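トルムスカの夏の鍵

ホテル・トルムスカの電話は、その夏、鳴るとたいてい取り消しの話でした。三月の終わりに一度閉めて、六月に半分だけ開けて、半分というのは一階と二階だけという意味なのですが、それでも朝食の部屋に灯りをつけるのがもったいないような日が続いておりました。わたしはフロントに座って、予約帳に定規を当てて線を引くのが仕事のようになっていて、鉛筆ばかりよく減りました。

うちの町はもともと湯の町で、坂の上に湯治場、坂の下に遊技場の並ぶ通りがあります。通りのほうは昔の興行主がつけた名前でジャドヴィルと呼ばれていて、スロットの音だの、輪投げの呼び込みだの、夜になると坂の途中まで聞こえてくるものですから、窓を開けて寝たいお客様からはよく苦情をいただいたものです。それがすっかり静かになってしまうと、今度は静かすぎて眠れないとおっしゃる方がいて、これには支配人のコルネル・エネさんも困っていました。まさか録音を流すわけにもまいりません。

エネさんは大きな人で、大きな人にしては声が小さく、悪い知らせになるともっと小さくなります。八月の初めに事務室に呼ばれたとき、わたしは椅子ごと机に近寄らなければ聞き取れませんでした。

「コリナ、九月からは湯だけにしようと思う。泊まりはやめる」

「ずっとですか」

「春までは。春のことは、春に考える」

わたしは、はい、と言いました。ほかに言いようもありませんし、エネさんの机の上には暖房の見積もりが広げてあって、それがもう返事のようなものでした。それから二人で、たぶん十五分くらい、全然関係のないパン屋の話をしました。あそこの胡桃のパンが小さくなったとか、そういう話です。

その日の夕方に、フロアレア・アルデレアヌさんから電話がありました。

アルデレアヌさんのことは、この町でホテルに勤めた者なら一度は聞いたことがあるはずです。ロマンの町から、夏になると必ず来る方で、わたしの前の前のフロント係の時代から、部屋はいつも三階の角、窓から湯治場の屋根とジャドヴィルの看板が両方見えるところと決まっていました。旦那様がお元気だったころはお二人で、その後はお一人で。滞在は十日と決まっていて、帰る朝には廊下の係の者ひとりひとりに、紙に包んだ飴をくださるのです。正直に申しますと、この飴はあまりおいしくありません。薄荷が強くて、舌がしびれるようです。でもわたしは入った年からずっと、いただいた飴を引き出しの奥に取ってあります。

「今年も角をお願いしたいの」とアルデレアヌさんは言いました。「遅くなってしまってごめんなさいね、息子がうるさくて。列車は駄目だ、人混みは駄目だって。人混みなんて、今どこにあるのかしらねえ」

三階は閉めてあるのです、と、わたしは言わなければいけませんでした。水も止めてありますし、寝具は全部倉庫に下ろして、絨毯には紙を敷いてあります。ところが口から出たのは「承知いたしました、角のお部屋ですね」という言葉で、言ってしまってから受話器を持つ手がじわじわと熱くなりました。予約帳にお名前を書くと、線を引いていない行がそのページに一つだけできました。

エネさんに話すと、エネさんはしばらく黙って、それから普通の人くらいの声で言いました。

「水を出すのに、オヴィディウを呼ばないといけないな」

怒られると思っていたので、わたしは拍子抜けして、なぜか謝ってしまいました。

オヴィディウ・クラチウンは配管をやる人で、湯治場の湯もホテルの水も、地面の下のことはこの人しか知らないというようなところがあります。もともとジャドヴィルで噴水の面倒を見ていたのですが、噴水が止まってしまったので、春から暇にしておりました。暇な人というのは、頼みごとをするとなかなか帰ってくれません。三階の水を出すのに二日かかって、そのうち半日は台所でスープを飲んでいたと思います。

「噴水はな、止めておくと怒るんだよ」とオヴィディウは言いました。「管の中で砂が固まって、次に出すとき、最初に真っ茶色のを吐く。おれはあれが嫌でね、誰もいないのに、朝ちょっとだけ出しに行ってるんだ。会社には内緒だぞ」

そういえば、明け方に水の音を聞いたような気のする日が何度かありました。風だとばかり思っていたのです。

倉庫からは寝具の箱を下ろしたり上げたりして、これはソコロと二人でやりました。ソコロ・テリョは厨房の人ですが、厨房で作るものがあまりないので、その夏は何でもやってくれました。遠い国から来て、アンベルクの工場に何年かいて、それから恋人を追いかけてこの町に来て、恋人のほうは二か月で別の町に行ってしまったのだそうです。わたしならすぐに荷物をまとめますけれど、ソコロは「お湯が気に入ったから」と言って残りました。たしかにうちのお湯は良いのです。少し卵のような匂いはしますが。

箱にはどれも茶色いテープがぐるぐる巻いてあって、巻いたのはわたしです。三月のわたしは、よほど長いこと開けないつもりだったのか、よほど腹を立てていたのか、どちらかだったのでしょう。ソコロが「これを巻いた人は泥棒と戦うつもりだったのね」と言うので、二人で絨毯の紙の上に座りこんで笑いました。

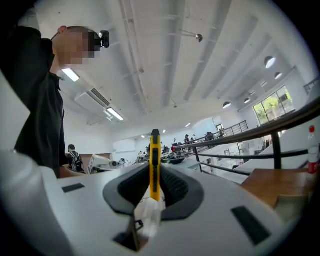 黄色いカッターナイフ

枕を二つ、毛布を一枚、それから旦那様がいらしたころの湯呑みのような厚手のカップを、これは箱のいちばん底から見つけて、窓辺に置きました。カーテンを開けると、ジャドヴィルの看板が見えます。電球の消えた看板というのは昼間見ると案外小さいもので、夜あれだけ大きく見えていたのは何だったのかしらと思いました。

「おばあさんは、何を食べるの」とソコロが聞きました。

「鱒と、じゃがいもと、黒いさくらんぼの煮たの。毎日同じでいいとおっしゃるの。でも三日目くらいに、ちょっと違うものが食べたいわね、とおっしゃるから、そのときは団子のスープ」

「それ、どこかに書いてある?」

書いてなどありません。前のフロント係から口で聞いて、その人もまた前の人から聞いたのです。ソコロは前掛けのポケットから紙を出して、鱒、じゃがいも、さくらんぼ、三日目に団子、と書きとめました。

アルデレアヌさんは、息子さんの車でいらっしゃいました。マスクは花柄で、ご自分で縫われたそうで、鞄の中に同じものがまだ何枚も入っていて、わたしたちに一枚ずつくださいました。オヴィディウにまでくださったので、あの人はその後ずっと、紫のすみれを口に当てて配管をしておりました。息子さんは玄関で消毒のことや距離のことを、それは細かく、紙に書いたものを読みあげるようにおっしゃって、エネさんがいちいち小さな声で「はい」と答え、聞こえないものだから息子さんがもう一度おっしゃる、というのを何度もやって、お帰りになるころにはずいぶん日が傾いていました。

泊まりのお客様は、アルデレアヌさんお一人でした。食堂では窓際の席にお座りになって、わたしたちは離れた席で、お行儀は悪いのですが、同じ時間に同じ鱒をいただきました。お一人で召しあがるのはつまらないから、とおっしゃるのです。声を少し張って、食堂の端と端でお話をするものですから、みんな芝居の人のようになりました。エネさんだけは何をおっしゃっているのか、最後まで分かりませんでした。

「昔はね」と、ある晩アルデレアヌさんが言いました。「主人がジャドヴィルで七百も負けたことがあるのよ。七百ですよ、あのころの。私は三階の窓からずっと看板を見て待っていて、帰ってきたらうんと叱ってやろうと思っていたのに、あの人ったら輪投げで取った陶器の犬を抱えて帰ってきてね。それがまあ、みっともない顔の犬で」

「叱らなかったんですか」とソコロが聞きました。

「叱りましたとも。でも犬はまだうちにありますよ」

その次の日だったと思います、三日目はもう過ぎていて、団子のスープは済んでいましたから。わたしは夕方に買い物の帰りにオヴィディウに会って、何の気なしにその話をしました。看板のところ、犬のところ、全部です。オヴィディウはふうん、と言って、すみれの上から鼻を掻いただけでした。

それで帰る前の晩になりました。その日の宿帳の控えが今も手元にあるのですが、2020年8月28日、角部屋、一名、と、わたしの字で書いてあります。夕食が終わって、わたしが湯たんぽを持って三階に上がりますと(八月でも坂の上は冷えますし、アルデレアヌさんは足が冷たいと眠れない方です)、部屋の灯りが消えていて、アルデレアヌさんは窓のところに椅子を寄せて座っていらっしゃいました。

「コリナさん、ちょっと来てごらんなさい」

下の通りで、看板が点いていました。全部ではありません。JADVILLEの、最初のJと、あとは真ん中のほうの二つか三つで、字としては読めません。ちらちらして、消えそうになって、また点いて、そのうち水の音がしてきました。噴水です。暗くて色は分かりませんでしたけれど、音は最初ごほごほと咳をするようで、それからすうっときれいになりました。砂を吐いたんだな、と思いました。

アルデレアヌさんは何もおっしゃらず、わたしも湯たんぽを抱えたまま立っていましたので、おなかばかりが熱くなりました。水は曲にすればひとつ分くらいの間出ていて、止まりました。看板のほうはもう少し残っていて、Jがいちばん最後に消えました。

「あれは、怒られないのかしら」とアルデレアヌさんが言いました。

「内緒なんだそうです」

「そう。じゃあ私も内緒にしておきましょう」

翌朝、息子さんの車が来て、わたしたちは玄関に並んで、飴をいただきました。係の者が少ないので飴がたくさん余って、ひとり二つずつになりました。ソコロはその場で一つ口に入れて、目に涙を浮かべて、たいへん結構なお味です、と言いました。アルデレアヌさんは喜んで、もう一つくださいました。オヴィディウは見送りに来ないので、代わりにわたしが預かって、午後に噴水のところまで届けに行きました。

「電球が足りなくてな」と、あの人は飴の包みをひねりながら言いました。「犬の話の人に、Jしか点かなくて悪かったって、言っといてくれ」

手紙に書きます、と約束して、坂を上って帰りました。三階の水はその日のうちに止めるはずだったのですが、エネさんが何も言わないので、わたしも何も言わずにおきました。毛布は箱に戻しました。テープは一本だけ、まっすぐに貼って、予約帳の来年の八月のところに、鉛筆で「角」とだけ書いておきました。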